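Skip to content
News Releases Jobs Board Forum Subscribe

We use cookies to remember your settings. By continuing to read you accept this. Manage preferences

Gridcombe 3 ships, now with the ability to give up

The new release of Gridcombe, the open planning and control package kept up by the small team at Niltenero, went out on Friday with a feature that users have been requesting in increasingly short messages: it can stop trying.

Earlier versions handled a failed insertion by repeating it. If a part didn't seat, the planner backed off, came in again at the same angle, and reported the same error. One user posted a log of 3,089 lines in which a single line of text appeared, in effect, 3,089 times. The thread was titled "Is this normal," and the first reply was "Yes."

Version 3 keeps a running guess of where the slot is and how sure it is of that guess. When a push meets more force than it should, the guess gets worse and the planner has to choose: tilt, slide along the slot, look again from the wrist camera, or put the part down and ask for a person.

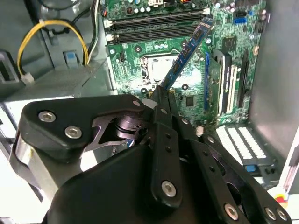

Memory modules are the test case the team keeps going back to. They are thin, they only fit one way round, and the force needed to seat one is uncomfortably close to the force needed to regret it. Jalen Wojcik, who leads the work on the insertion code, set the default search at 40 moves before the planner calls for help. The previous default was 200, a number he says was chosen by somebody who had gone to lunch.

"Most of the gain came from deleting things," Wojcik said. "We had a recovery routine for the recovery routine. I wrote both of them, so I was allowed to be rude about it in the commit message."

Perception has been moved into its own process, under the name Skollholm. It takes the wide view of the workspace and the close view from the wrist and tries to get them to agree on where the board is. When they don't, it used to average the two, a fair-minded approach that produced a position neither camera had suggested. Now it trusts the wrist view at close range and says so in the log.
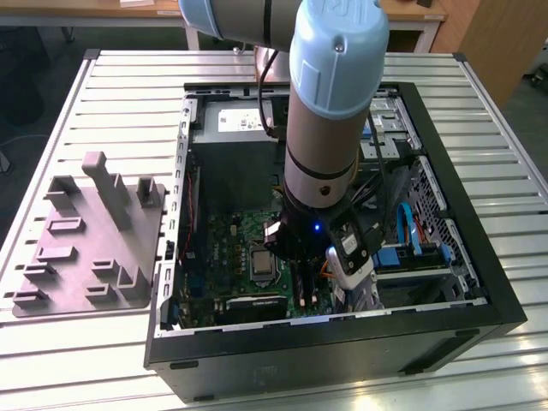 Calibration is quicker as well. The old routine took 45 minutes and began again from the top if you bumped the table. The new one saves its progress after every pose, so a bump costs you one pose and a bit of dignity.

Not everything made it in. Cables are still treated as scenery: the planner will steer around one if you mark it by hand, and otherwise assumes it will stay put, as cables are known to do. A proper cable model is being written in a branch called Nwankwo, which has been described as "nearly there" in the last four sets of release notes. The fifth set says "close."

Upgrading from version 2 means converting your old config files. There is a script for this. It works on the team's own files, and the notes ask anyone whose files are different to open an issue - politely, the notes add. Version 2 will get bug fixes until July.

Contact us | Privacy | Copyright, all rights reserved | Back to top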